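Gakum: teaching a small arm to plan around a cardboard box
Final project report, 2021-02-03

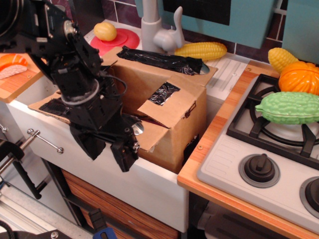
Our lab partner group asked after the midterm demo why we didn't just script the waypoints and go home early. Fair question! We did script them, back in April, and the script fell apart as soon as the box moved a little, so the whole planner got rewritten.

Gakum is my planning layer. It sits between the Fesau detector (which gives me a rough pose for the box opening) and the Egger servo driver. My part is the boring middle – take a pose, find a path for the gripper down between the flaps, and stay clear of the faucet. The toy kitchen is great for this because everything is so cramped.

The first version replanned on every camera update and the arm shivered like crazy. Now it only replans when the pose shifts by more than 6 mm, and I smooth the joint targets before they go out. That took 2 evenings to write and way longer to debug (I had a sign flipped on the wrist joint, ugh).

In the last round the planner found a valid path in 93 trials and gave up in 16. Most of the failures were bad flap angles coming in from Fesau – I still don't have a good check for those. Code and logs are in the Citgate repo, under planner.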